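Table Clearing, Dry Method: Gallery

This page collects pictures of tabletop clearing with a small brush and dustpan. The subject is paper waste on a dark matte surface, the usual finish on the worktables at Ladefoged. White paper shows up well on it. So do dust, eraser crumbs and lint, and a dark table therefore gets cleared more often than a pale one of the same size.

Page text by Irén Szilágyi, table notes by Tibor Nyitrai. The stock number for the hand set in the Nirkik supply list is 595. Replacement brushes are listed separately under 1052.

Dustpan placement

The lip of the pan should lie flat along its full width. If one corner lifts, small scraps pass under it and have to be swept a second time. Hold the pan near the middle of the handle with light downward pressure. Pressing hard at the far end of the handle raises the lip. 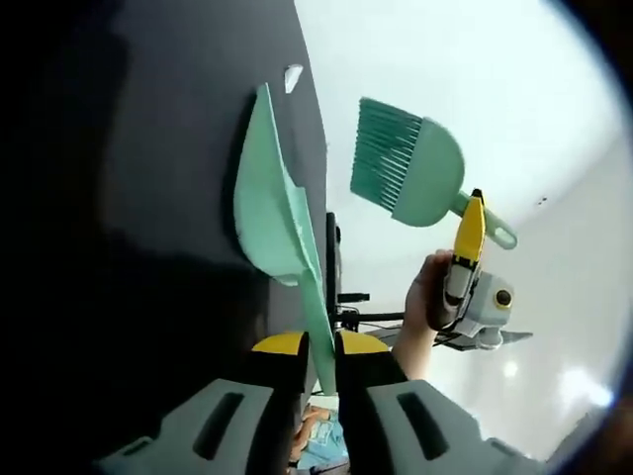

Mint-green dustpan held by the handle, white scrap just past the scoop.

Brush strokes

Use short strokes toward the pan and keep the bristles in contact with the table between strokes. Long strokes throw light paper past the rim. Start with the scraps farthest from the pan and bring them in to the others, then move the whole group in one pass. Flattened pieces tend to stick to a smooth top and need the bristle tips at a low angle. Tightly rolled pieces travel farther than expected, so give them less force.

When the pan is loaded, tilt the lip up before lifting it off the table. Carry it level to the bin. Tap the pan once on the inside of the bin and check the rim for fibers. 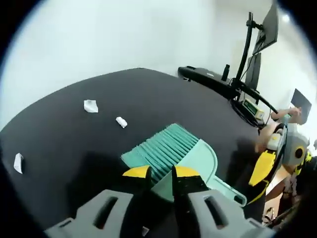 Can the same brush be used on a damp table?
It's better to dry the table with a cloth first, as wet bristles smear fine dust and take a long time to dry out.

Storage

Hang both pieces by the handle. Standing the brush on its bristles bends them within a few weeks, and bent bristles leave a strip of dust along the pan lip. Wash the set in lukewarm water with a little dish soap, rinse, and dry it fully before hanging it up. At Ladefoged the hook is on the inside of cabinet 62.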